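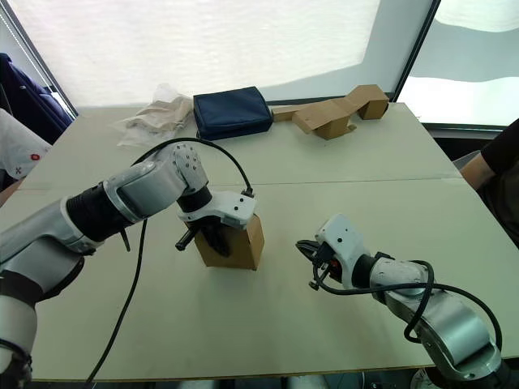 Robot operators wanted for a gripper comparison, starting in September

Larkport Robotics Lab, Stumico building, second floor
Paid, part-time, on site
Contact: Nhyira Issahaku

We're looking for people to drive a pair of robot arms and tell us which grippers are good to work with. You don't need an engineering background. You do need patience, a decent pair of hands and a willingness to say "this one is annoying" out loud while somebody writes it down.

The study is called Wiriya. We have two families of parallel grippers, two styles of fingertip for each, and a controller that has been rewritten twice since spring. On paper they all do the same job. At the table they feel very different, and the numbers we've been collecting don't explain why. One fingertip wins on grip force and then loses badly the moment you ask it to turn a box around and pass it to the other arm. Another looks clumsy and our regular operators keep asking for it back. We'd love to understand this properly, and for that we need more people than the handful who already know the machines too well.

What you would be doing

You sit at a control station and move two small leader arms. The big arms follow. On the table are ordinary things: cardboard boxes, zippered pouches, plastic bags with something soft inside. You'll pick them up, turn them, hand them from one arm to the other, open them, fold them flat and put them where the task card says. Some tasks take a few seconds. Opening a limp plastic bag with two grippers can take a lot longer, and it's a great feeling when it goes well!

Each session has one operator and one person from the lab at the table, who resets the objects, swaps the grippers and keeps a hand near the stop button. You swap roles partway through, so everybody gets time on both sides. We like it this way. People who have reset a crumpled bag thirty times in a row give much better notes on why the last pick failed.

After every block you fill in a short form on how tired your hands are, whether you could tell when the fingers had closed, and whether the arm did anything you weren't expecting. There's also a blank space at the bottom. Please use the blank space. The best change we've made so far (slowing the closing speed over the last bit of travel) came from a participant who wrote "it bites" in it.

How the comparison is set up

There are 4 gripper setups. Everyone tries all of them, in an order picked by the software. The tasks are the same for each setup and so are the objects, though we replace boxes when the corners go soft.

We're aiming for 1000 completed trials per setup. The pilot gave us 1618 trials in all, and 1941 if you count the ones we had to throw out after a camera shifted and the calibration went with it. That's the reason for the strips of tape on the floor of the lab. Please don't move anything that is standing on tape.

Half of your trials will be done looking straight at the table and half through the camera view only. Most people find the second half harder at first. Depth is the problem: you think you're over the box and you're well behind it. It gets easier by the second session, and how much easier is one of the things we want to measure.

The controller has two modes, which we call soft and stiff. In soft mode the arms give a little when they touch something. In stiff mode they go where you tell them. We won't say which one you're in during a block, and we'd ask you not to compare guesses with other participants until your last session is done.

Who we're looking for

You should be 18 or older and able to sit and use both arms for the length of a session with breaks. Glasses and contacts are fine. Left-handed people are especially welcome, as we had very few in the pilot and some of the results look as if they might depend on it.

Any background works. In the pilot we had a pastry cook, two nursing students, a bike mechanic and a retired bus driver, and the spread of scores had very little to do with who had used a robot before. If you sew, pack orders, play an instrument, repair phones or fold laundry for a living, we'd really like to see how you go about these tasks. People come up with grips we would never have tried.

You should not take part if you have a wrist, elbow or shoulder injury that gets worse with repeated movement. If you're unsure, ask us first. We can also arrange a short visit so you can try the leader arms before you sign up.

Time and pay

Every participant does six sessions of two and a half hours, spread over three weeks. Morning sessions start at 9:30 and afternoon ones at 1:30. There's one evening slot at 5:45, and it fills quickly. We need you to keep the same slot for all six if you possibly can.

Pay is hourly, at the Larkport participant rate, and covers the introduction and the breaks as well as the time at the controls. You'll get the current rate in writing with your confirmation, before you agree to anything. If you stop early you're still paid for the hours you did, and there's no need to give us a reason.

A few people will be asked to stay on after the study as regular operators, probably two or three days a week. Tell Nhyira if that interests you. It won't affect whether you get a place.

Safety and recording

The first hour is an introduction. You'll learn where the stop buttons are, how close you can sit while the arms are powered, and how the handover between operator and table person works. The arms run at reduced speed for your whole first session. Tie back long hair, leave bracelets and lanyards in the locker, and wear sleeves that don't hang loose.

We record the arm positions, the gripper opening, and video from the cameras on the rig. The cameras point at the table, but hands and arms do end up in view, and sometimes part of a person sitting to the side. The consent form explains how long the video is kept and who can look at it. Read it at home – we send it ahead for that purpose – and bring your questions.

Getting here

The lab is on Larine Street, a short walk from the Larkport ferry stop. Use the side entrance with the green door and take the elevator to the second floor. There's step-free access all the way to the table, and the control station can be raised or lowered. Bike racks are in the courtyard. Parking is tight before ten.

There's coffee, tea and a fridge. The room is kept cool for the equipment, so bring a layer you can move your arms in.

How to apply

Write to Nhyira Issahaku at the Wiriya study desk, or leave a note with reception in the Stumico building. Tell us:

Your name and the best way to reach you
Which slots you could keep for three weeks
Whether you are left- or right-handed
Anything you do regularly with your hands, for work or for fun
Whether you've used a robot arm, a game controller or remote equipment before (no is a perfectly good answer)

No résumé, please. A few lines are plenty. Nhyira reads every message and usually replies within two working days. We fill places in the order people write, while keeping some back so that we get a mix of ages and backgrounds.

If you know someone who would enjoy this, pass it along. Friends can apply together and ask for neighboring slots, but you'll be at the table with one of us and not with each other, and we'll ask you to hold off talking about the grippers until you have both finished.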